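# Table-clearing with a helper arm: what I've learned so far

I've had the Omis tabletop kit on loan for most of October, and people keep asking me two things. Is it worth the money, and how do you get it to do anything useful in a kitchen? So I'm putting both on one page, tips first, grumbling afterwards.

The kit is an arm, a gripper, a rail to slide on and an app called Druvum that you set the jobs up in. Basic price is 687, and the longer rail adds a bit (get the longer rail!). Mohcine Abou Zeid at the shop walked me through the setup over the phone, and it took me 40 minutes with a coffee break in the middle.

**Start with light stuff.** My first go was with real fruit and I regret it, mostly on behalf of the bananas. Play food is great for practice. You can drop it all afternoon and then just rinse it off. Mix in a couple of real dishes once you trust the grip.

**Lay bottles down to begin with.** A standing squeeze bottle gets nudged, wobbles, and over it goes into whatever's next to it. On its side it stays put, and you can teach the grab at the body, where it's widest. Do the standing version in week two.

**Give round things some space.** Small round fruit scoots away the second a finger touches it. I fold a dish towel under mine for the first few tries, then take the towel away. Slow the closing speed way down too. Druvum hides that setting under "Hand feel", and I spent an evening looking for it.

**Mugs: mind the handle.** Turn it so the fingers can come in from either side of the cup without bumping it. If you want to pick up by the handle itself, teach that as its own job, separate from the regular mug one.

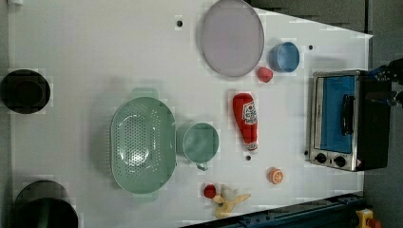
*Practice mess, with the colander, the ketchup and the toaster oven all in play.*

**Colanders are harder than they look.** Big, light and wide, so if you grab one end the other end swings. I had much better luck pinching the rim close to a handle and lifting only an inch before moving sideways. Ashraf Radwan, who has the same kit at his bakery, drags his along the table and never lifts it at all. Fine by me, it's his table.

**Teach the toaster oven door last.** Opening a door means pulling along a curve, and the arm would much rather pull in a straight line. Record it in short hops, five or six little moves, and save after each one. And please practice with the oven unplugged and cold. I'd also keep your face and your other hand well out of the way while it's running.

**Wipe the finger pads.** Ketchup, flour, a bit of dish soap, it all makes them slick. Warm water and a soft cloth, then let them dry before the next run. I do mine after every 25 pickups or so, and more often if I've been baking.

Okay, so would I buy it? I'm leaning yes, with some sulking. The arm is quiet, the gripper is gentle once you've tuned it, and the support people pick up the phone. What I don't like is the price of the spare pads (come on, Omis), and the way Druvum logs me out in the middle of a job. I looked at the Bouazza kit as well. It's 907 before you add anything, and you get a nicer case and a second set of fingers, but the rail is short and I'd miss the reach.

There's also a monthly plan from Predodton that covers repairs on either kit. I haven't signed up. If you have, write and tell me how they are about broken fingers, as I've got one with a small crack in it and I'd like to know before I call.

Next up I'm trying forks, and I'll add whatever works to this page.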